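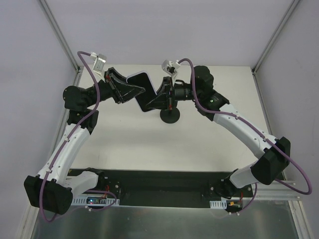 News > Media releases > Florkus

Florkus teaches two arms to handle a phone, slowly

PLOLSTEAD, 2021-03-28 — Florkus has begun recording 900 practice runs for Brirnix, its learning system. Each pairs two robot arms with one smartphone. Wrist cameras supply the close view, scuffed tabletop included. 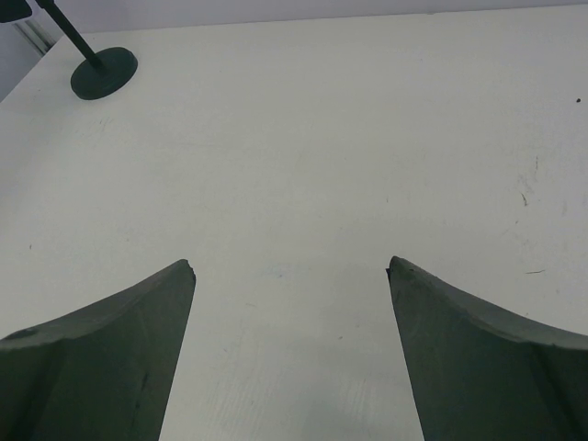 What gets kept

Fumbles are labelled and filed with the rest. "My teenager handles a phone with less supervision," said program lead Luminița Dinu. "But he won't do it 900 times for science."
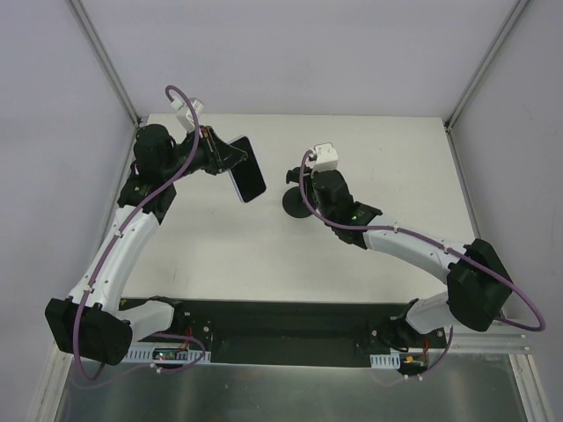
Next steps

The first 40 runs go to Dewulf for checking in August.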